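Home News Business Jobs Events Contact

Lillstead lab publishes rules for hand-held gripper work

20 September 2024

Lillstead has put out a 3-page set of rules for people who record tasks with hand-held grippers, the tools used to collect examples for training robot arms. The rules take effect Monday at both of its sites.

Under the new text, a recording session may run no longer than 90 minutes before a break. Cables must leave the table on the operator's own side and may not cross a walkway. Table positions are to be marked with tape, and each station needs a number on the floor that matches the one in the log.

Zoia Kuzmenko, who led the drafting, said work began in May after a review of 322 sessions. "Most of what we found was small stuff - a table that had shifted, a cable pulled tight, a log with the wrong station on it," she said. "It adds up when you want to use the recordings later."

The draft was tested by operators at Hiltis and Sirko, two contractors that use the same type of setup. Hiltis asked for a shorter checklist, and the final one fits on a card.
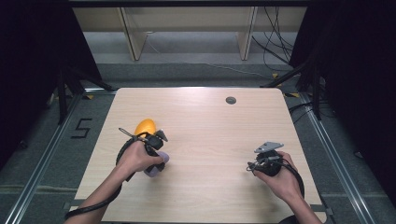
An operator holds a gripper in each hand at a marked table, with the number 5 taped on the floor nearby.

Jarlath Ní Mhurchú, who trains new operators at Sirko, said the break rule will matter most to his crew. "Your wrists know before you do," he said. He would also like a limit on gripper weight, but that was left for the next version.

Printed copies go to 200 operators next week.

Comments (3)

tmarsh: Does the break rule cover setup time or only recording?

Deb in shipping: Good to see the cable part in writing. We tape ours down at Suvix and it still gets skipped on late shifts.

rolf_k: Agree on the weight limit. Don't wait a year for it.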